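Notebook, Starlow corner - 23 December 2021

Carried on with the wash-up corner today. The basin stays where it is on the left, so everything that needs a home has to go in the corner to the right of it. The blue-green tray went in there, long side running along the right-hand wall. I tried it square to the back wall first and it took too much of the worktop.

Bowl used: the shallow white one with the dashes and the brown band at the rim. It goes on the tray, tipped up against the lip. Flat in the middle of the tray also works but then there is no space for anything next to it.

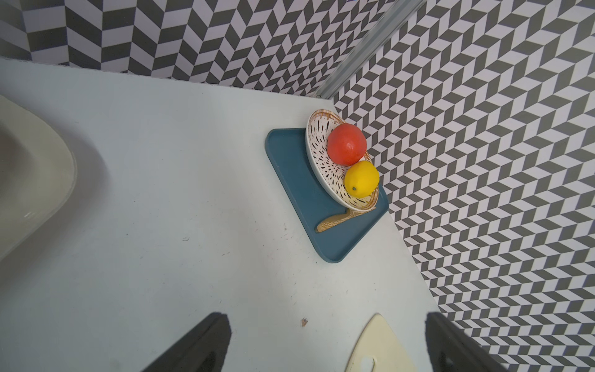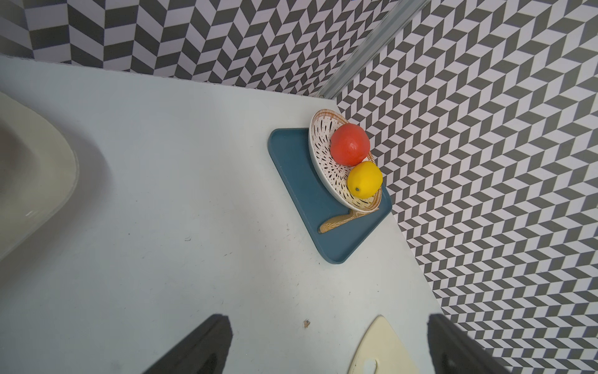 Reading time: 2 minutes

Second photo has the lemon and the round red-orange fruit in the bowl, with the wooden handle lying on the tray under it. Of the two arrangements I've kept that one in the plan for the Wiriya kitchen, with a note to try the handle on the other side of the bowl as well.

Surface: pale top shows every mark. There are scuffs, and a brown speck towards the front that I only noticed when looking at the second photo on the big screen. Wipe down before each layout from now on. Do not use the green scourer on it.

Walls: the black-and-white chevron is busy. Small patterned things get lost against it when viewed from low down, the plain tray doesn't. Leave the tiles as they are until March, then decide whether the back wall gets a plain panel. The strip in the corner is shiny and picks up the ceiling light - could be dulled with tape, low priority.

Stores: the Brumosora crate is shelf 449, bowls at the bottom, wrapped. Put the tray back on top of the bowls and not under them.

To do
- second tray, same size, lighter colour
- ask Staron if the spare basin is still going
- drying rack, must fit between basin and tray
- new cloths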